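Notebook - September, sourdough starter trials, Skondell flour

Back at the bench at 7 a.m. and the rye jar had doubled! I fed all three jars last night from the same mother (the Grirkthorpe one, going strong since spring) and I really didn't expect the rye to run away like that. The smell is lovely, like apples with a bit of yogurt behind it.

Weights for the loaf: 381 g Skondell white, 90 g of the rye starter, water by feel. I know, I know, "by feel" drives Tania Khondokar up the wall. Next time I'll write it down.

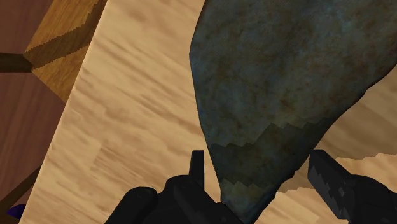

The dough came together fast and took the salt well. I gave it 2 sets of folds and then a third because it was still slack, and wow, what a difference that last one made - it held a proper dome.

Jar notes

1. Rye: doubled, domed top, already starting to sink by 9. Feed earlier.

2. Devum whole wheat: slower, tight little bubbles, sharper smell. Could be the bran. I want to sift half of it and run both side by side.
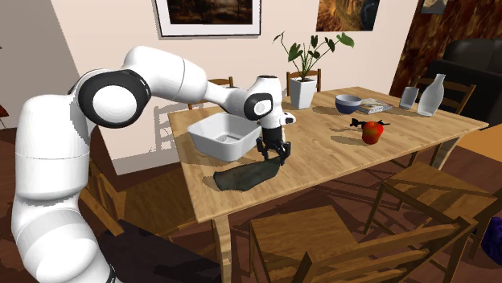
3. MacKinnon white: sleepy. Only a few bubbles at the glass. Moved to the shelf above the oven, check after lunch.

Bake

Hot pot, lid on, then lid off until the crust went the color of a chestnut. Best ear I've had in weeks! The crumb is a little tight near the base, so I'm guessing the final proof was short. Tania had two slices with butter and asked for the heel.
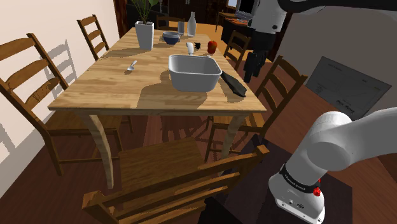 To do

Repeat with the same rye starter and a longer final proof.
Ask at Grirkthorpe if they still have the coarse rye.
New rubber bands for the jars, the old ones keep snapping.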